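Search notebook
Go

2026-06-17, workshop, bench by the window side

Today I tidied the bench together with Tamer Chidiac. The cups were the main problem. Since February they are standing everywhere between the tools, and people take whichever is nearest, so in the morning we begin with washing instead of working.

What we agreed:

Each person keeps one cup for drinking and it lives on the shelf near the sink. Cups for mixing and measuring live in the low drawer and must never go to the sink shelf. I wrote MIX with paint pen on the bottom of these. The pen needs 4 hours before it can be washed, I read this on the packet after I had already washed the first one. I will write it again tomorrow.

Water test of the tall cups. Adom Eshun asked if they can replace the glass jars for the starch paste, so I poured 500 ml in each and marked the level with tape. The Wilden one takes it with space for stirring. The Bivow one is narrower and the spoon touches the wall, I do not like it for paste. The third one has no name and leaked nothing, but the lid is missing and we looked in 3 boxes without finding it. Maybe it is at Ametepe with the picnic things. Tamer will ask.

Also moved: tape rolls to the hook, the small brushes to the tin, the Markier labels to the top drawer.

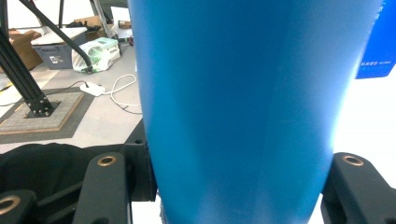 Tall blue cylinder, most likely a cup, narrower towards the bottom. Pale grey bench behind.

The tapered shape is good in the hand but the cups do not stand well on the drying rack, they lean on each other. Adom thinks we should dry them upside down on a cloth. I tried this with two and the inside was still wet after lunch, so I am not convinced. Try again with the window open.

To do: buy a bottle brush with long handle (the one we have stops 7 cm before the bottom). Ask who owns the enamel mug with the broken edge. Write MIX again.

Contact the workshop | © Workshop notebook, all entries | Back to top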